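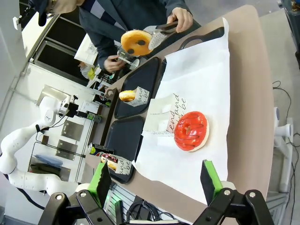

Berhe objected, after reading an early draft of this section, that glaze damage at the counter is mostly decided before the doughnut leaves the display, and that the sleeve gets blamed for it only because it is the last thing the customer touches. The objection is a fair one and shaped how the handover was divided for analysis. We treat the transfer from display to customer as four stages: lifting, holding, sleeving and setting down. Damage was recorded at the end of each stage, so that marks left by the tongs could be separated from marks left by the paper.

**Figure 3.** Glazed doughnuts at the serving counter. A red-glazed doughnut with chocolate drizzle rests on a sheet of white paper; two others are in printed paper sleeves on black trays. An orange-glazed doughnut is held in metal tongs.

### 4.2 Surface damage during handover

Observations were made at two counters, Wullska and Lokska, which buy from the same bakery and use the same style of open paper sleeve. Each site contributed 200 handovers. Staff were asked to work at their normal pace and were not told which stage was under study. A doughnut was scored as damaged if a break or smear in the glaze was visible at arm's length. Crumbs lost from the underside were ignored.

Lifting accounted for the largest share of damage at both sites. Tongs with perforated ends (Figure 3) spread the load over a wider area than narrow-tipped tongs, but the holes leave a faint pattern when the glaze is still soft. The pattern was most common in the first hour after delivery. By midafternoon the glaze had set enough that the same grip left no mark, although it was then more likely to crack along the rim.

Holding caused almost no damage by itself. Its effect was indirect: staff tended to tighten their grip while they reached for a sleeve with the free hand. Where a sleeve had been opened in advance and stood on the counter, the hold was shorter and the rim cracks were fewer. Lokska adopted this practice partway through the study on its own initiative, and handovers from that point on are reported separately in Table 5.

Sleeving produced a different kind of mark. Drizzle lines that stood proud of the glaze were flattened where they met the fold of the paper, and the damage was nearly always on one side. Decorations made of small dots survived better than continuous lines, probably because a lost dot is harder to notice than a broken line. We did not attempt to correct for this.

Setting down was the stage with the greatest variation between staff members. Some laid the sleeve flat on a tray; others stood it upright with the doughnut tucked in, glaze facing out. Upright placement kept the paper off the glaze but allowed the sleeve to tip when the tray was moved. A sheet of paper spread on the counter gave a softer surface than the bare tray. Once the sheet was creased, however, small ridges caught the edge of the sleeve and turned it. Replacing the sheet every morning was not enough at busy times, and Wullska now changes it again before the lunch period.

Two limits should be noted. First, color affects scoring. Red and orange glazes show a break more clearly than pale ones, and the share of dark or bright glazes differed between the sites - Wullska sold more of both. Second, the scoring was done at the counter under shop lighting, and reflections on a glossy surface can hide a shallow dent. A subset was scored again under diffuse light with the Zirnik protocol, described in the appendix. Agreement was good for cracks and smears and poor for tong patterns, so the counts for the latter are best read as lower bounds.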